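Jaltov recupera sus tardes de cocina al vapor y llena la antigua escuela

15 Apr 2019

Hacía tiempo que en Jaltov no se veía tanta gente haciendo cola un sábado por la tarde, y menos todavía con un delantal bajo el brazo. Las tardes de cocina al vapor, que muchos vecinos recordaban con cariño y que llevaban unos años sin celebrarse, han vuelto a la antigua escuela con un programa de 6 sesiones y con las 200 plazas cubiertas antes de que acabara la primera semana de inscripción.

La idea es bien sencilla y quizá por eso gusta tanto: enseñar a preparar en casa verduras, pescado y algún que otro postre con poco más que agua, paciencia y una olla con su bandeja perforada. Los grupos son pequeños, se cocina sin prisas y al final se come todo lo que ha salido – también lo que ha salido un poco torcido, que de eso hubo bastante con los bollos rellenos del primer día. 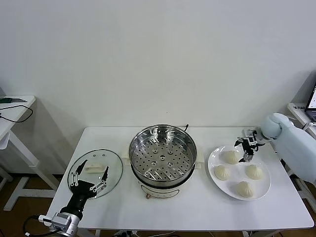

Las hojas de recetas se reparten al entrar y se pueden llevar a casa. La que más comentarios ha levantado es la de las zanahorias con comino y limón, un plato humilde donde los haya, aunque las alcachofas de Zasero, pequeñas y muy tiernas en esta época, le anduvieron cerca. También hubo quien llegó convencido de que el vapor era cosa de enfermos y de dietas, y se marchó preguntando dónde se compra la cúrcuma.

La panadería Gkikas, que lleva media vida surtiendo de pan al barrio alto, pone las harinas y presta además sus bancos para que todo el mundo pueda sentarse a la hora de merendar. Entre las cuotas y una rifa celebrada en la plaza se han reunido 1373 euros, de los que 800 se destinarán a arreglar las ventanas del comedor, que en invierno dejan pasar un frío de mil demonios. El resto servirá para comprar género en las próximas sesiones.

Quien se haya quedado sin sitio puede apuntarse en la lista de espera de la biblioteca, donde además han preparado una estantería con libros de cocina que da gusto ver. Y para el mes de agosto se estudia llevar una sesión al aire libre a Evemcombe, junto al río, con cena compartida y algo de música si el tiempo acompaña – los detalles se anunciarán en el tablón de la escuela. Se ruega, eso sí, traer el delantal de casa y una fiambrera con tapa para las sobras.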